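Home Hazards and Liability, Unit 4: Guests, Falls and Who Pays
Notes by Wendy Rowbotham

Handouts from insurers like to say most household accidents are preventable. Maybe. Ask how they counted before you repeat it. The Grondstead leaflet offers 100 safety tips and ranks none of them.

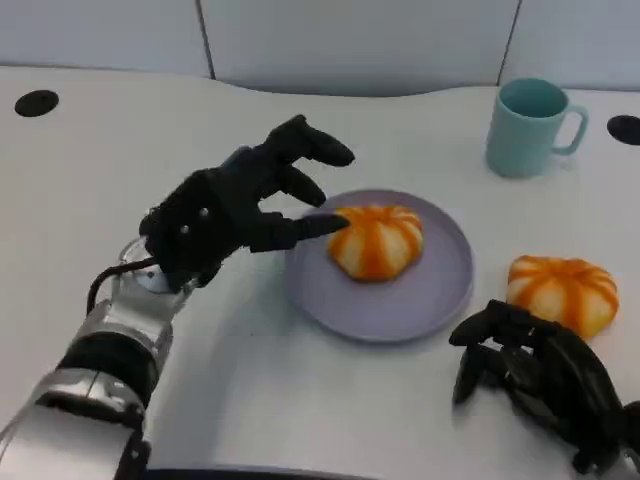
Medical payments cover is sold as the friendly part of a homeowner policy. It pays small bills for a hurt guest without anyone proving fault. Read the limit first. In our Plullemska case the limit was 2,000 and the first bill came to 723, before any follow-up visit. Hosts worry over the wrong things, too. A mug standing on the table gets moved away from a child; the loose stair tread stays loose until July.

Liability cover is a separate matter and does turn on fault. Don't let a sales page blur the two.
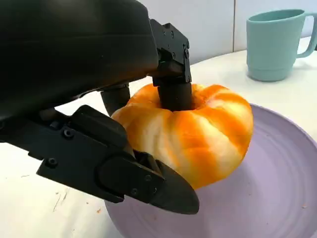 Fig. 2. Lavender plate, orange and white item on it.

For next time: read the Toprak claim file and mark every place where the adjuster assumes something.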